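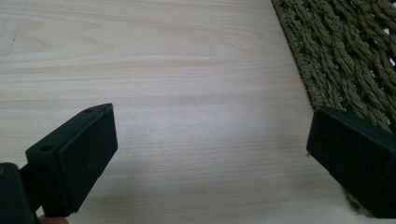
Slide 2. Before the first object

Say good morning, thank Chantelle Makhubela for the invitation. Do not read the title.

Start with the fingers. Both are open and the pads look toward each other. We begin every demonstration in this position, with nothing between the pads. If a person starts with the fingers half closed, the robot learns a half closed start, and later we must throw the recording away.

Point to the mat in the corner. Woven fiber, many small shadows. The bare table is easy for the camera, the mat is more difficult. Ask the room: on which one would you teach first? Wait for answers, do not hurry.

Slide 3. By hand or by remote control

In the Vasonum project we tried both ways. With remote control the operator sits at a desk and looks at a screen. With the hand-held gripper the person stands at the table and does the task with her own arm.

Numbers, say them slowly:
- by hand, 900 demonstrations
- by remote control, 80 demonstrations, same number of working days

Remote control was slower but the robot could repeat each motion exactly. By hand, people sometimes turned the wrist in a way our arm cannot follow. I lost 40 recordings for this reason before I understood it.

(If someone asks about cost, Anel Mkhize has the table. I don't want to say prices from memory.)

Slide 4. What I ask from the person who teaches

Move a little slower than at home. Close the fingers fully before you lift. When you make a mistake, finish the motion and mark it, please do not stop in the middle.

New people practice for 30 minutes first. These recordings we don't keep.

Go to the video from Drerkgate. Check the sound is off.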